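Last updated: November

The village hall in Skultisby has a new booking system, and I would like the old one back. The old one was a diary on a string. You wrote your name in it, and if someone had written theirs first you went home and sulked.

The new one is called Patura. To book the small room for a Sunday I had to make an account, choose a password with a symbol in it and agree to 332 lines of terms, which I scrolled past with the dignity of a man signing for a parcel. It then asked me to rate the experience out of 10. I hadn't had it yet.

I'm told the diary was unfair on people who couldn't get to the hall. Fair enough. But Marcelle Pichon, who can get anywhere, tried 3 times to cancel a whist evening and now appears to own it until spring. She rang the help line and was sent to a page about helping yourself.

What I miss is being able to see the whole week at once, crossings-out and all. You learned things from that diary - who had fallen out with the choir, for one.

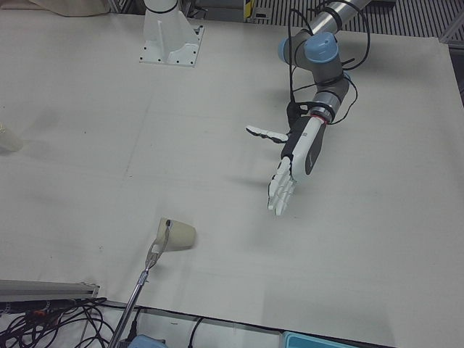 A screen shows you a green square or a grey one, and a grey square has no handwriting.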